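Natuvance Kitchen Set - data card

Natuvance is a set of teleoperated kitchen episodes for training manipulation policies. It was recorded in our lab in Skornosville. The table carries plates in a rack, mugs on a wooden tree, two corn cobs in a woven tray, and a toaster oven.
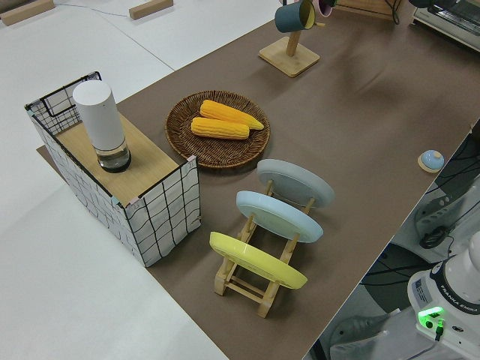 Contents

The release has 86 episodes from 6 tasks. Of these, 26 episodes are kept apart for testing - please do not train on them. Every episode has video from all fixed cameras, joint positions, gripper state and one sentence of instruction.

Camera views are stored as separate streams with a common clock. The arm base, marked FRANKA EMIKA, stays in view from the side camera.

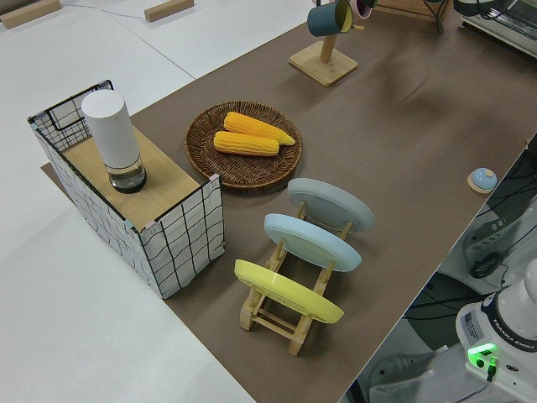
Are failed attempts included?
They are kept in the folder "failed", with the same format, and the loader skips them by default.

Collection

Two arms are driven by one operator. An episode is stopped after 45 seconds, also when the task is not finished. For the oven tasks, the gripper must come in from the open front,

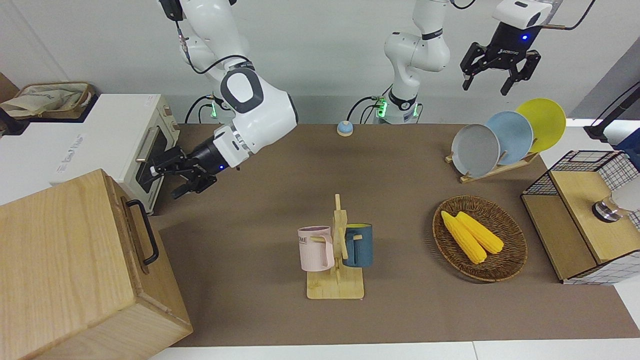 and the operators were asked to move slowly near the door. Speed in these episodes is therefore lower than in the others. The Salem loader reads all streams; the older Geva scripts read only video.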